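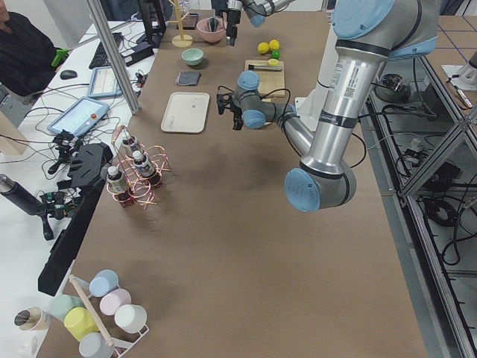 Cutting-room notebook, Drurnitz film workshop
2022-12-24

Reel 2 of "Ragnarsson" finally plays! I've watched it four times this morning and I still laugh at the phone call. Writing all this down while it's fresh, because in February I will claim I don't remember how we got here.

Where we were
The town meeting sequence had been dead for weeks. On paper it's the heart of the film: the whole of Grernby crammed into the school gym, the Pekeo company offering to buy the name of the town, everyone getting two minutes at the microphone. In the cut it felt like, well, a town meeting. Every speaker got a turn, every turn was the same length, and by the fourth one I was looking at the basketball hoop.

We'd tried trimming. We'd tried music (terrible, it turned into a commercial, and a worse one than the fake Pekeo commercial we shot on purpose). We'd tried moving the vote to the front. That one was interesting but it kills the ending.

What changed
Took out the speeches and kept the waiting. I mean people in line for the microphone, folding and unfolding their notes, letting somebody go ahead of them, sitting back down. We had so much of this! It was all shot as cover and logged as junk. There's a woman who practices her first sentence under her breath through a whole take and then the person ahead of her says the same thing into the mic, and her face is the best political argument in the picture.

So the sequence now goes: line, line, a few words of a speech, line, the timer bell, line, phone call, vote. Speeches mostly run under other people's faces. You lose some very good writing. I'm sorry about the bit on the water tower, I loved it too, and it's saved in the "maybe" bin.

The sequence is down from 700 seconds to a length I'm not going to write here until the sound is in, but it feels like half.

The bell
Big find. The timer bell was a placeholder off somebody's kitchen timer and I was going to replace it with something grander. Please don't let me. It's small and cheap and a little rude, and it makes everybody in the gym look like they're being dismissed from class. I've laid it in 10 times. The last one comes over black, right after the vote, and it makes the cut to the credits feel like the film has been told its time is up.

One thing to fix: bell number six lands on top of a cough. Either the cough goes or the bell slides a few frames. I vote cough goes.

The argument from last session
For anyone who wasn't there, we went around and around on whether the Pekeo rep should be funny. I said yes, half the room said he lets the company off the hook. Having seen the new cut I think both sides had a point and the answer is in the order. If he's funny first, we like him and we stay liking him. If we first see him alone in the hallway checking the projector and being perfectly decent to the kid who holds the door, and THEN he's funny at the mic, the jokes go cold. People laughed at the hallway version yesterday and then stopped laughing — I could hear it happen. Very exciting. I'd like to try it on a bigger crowd before we lock.

The counterargument, which I promised to write down fairly: the hallway gives him a private moment and nobody from the town gets one. I think that's a real problem. Possible fix is the shot of the school secretary stacking chairs, which is long and lovely and has never been in any version. It would go straight after the vote, before the last bell. Need to check whether it's sharp all the way through.

Ballot insert
The count on the chalkboard reads 1528, and the line in the script has a different total. We can't reshoot the board, so the line gets redone. It's off camera anyway, any quiet room will do. Record three reads: flat, tired, and pleased. My guess is tired.

Bits and pieces
Gym room tone is on the drive in its own folder now. It has a hum in it from the scoreboard and I like the hum. Leave it.

Subtitles: the overlapping voices in the line need a decision. I'd caption only the voice we're meant to follow, but the other way (everybody, stacked up, too fast to read) could be wonderful in that one stretch. Make both, look at both.

The fake commercial still has the old logo in its last shot. Swap it.

Title card stays white on plain green. I tried the fancy version with the torn poster edges and it looked like we were asking for a round of applause.

Next
Move the hallway. Pull the chair-stacking shot. Rerecord the total. Fix bell six. Then a full run from the top with the lights off and no stopping, even if something's broken, even if it's something of mine. Phones in the box by the door. I can't wait to see whether the vote still hurts with reel 1 in front of it.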